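Ticket: Drereo trimmer stops during use
Opened by Myung-ja Yeom, 2022-11-11

The trimmer runs for 2 minutes, then it stops. I charged it the whole night. 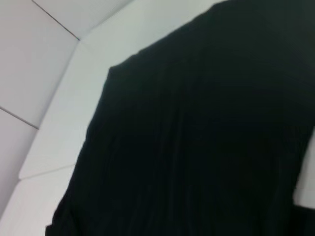 Reply from Gyu-bin So, support
Please take off the head, brush it and put one drop of oil on the blade. Does the light blink red?

Customer update
Yes, it blinks red four times – also after the oil.

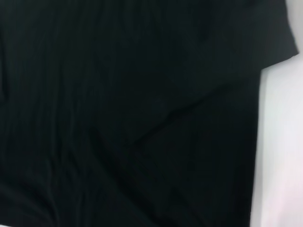 I tried another socket too, same result. Can I get a new battery under the warranty?

Status: waiting for Gyu-bin So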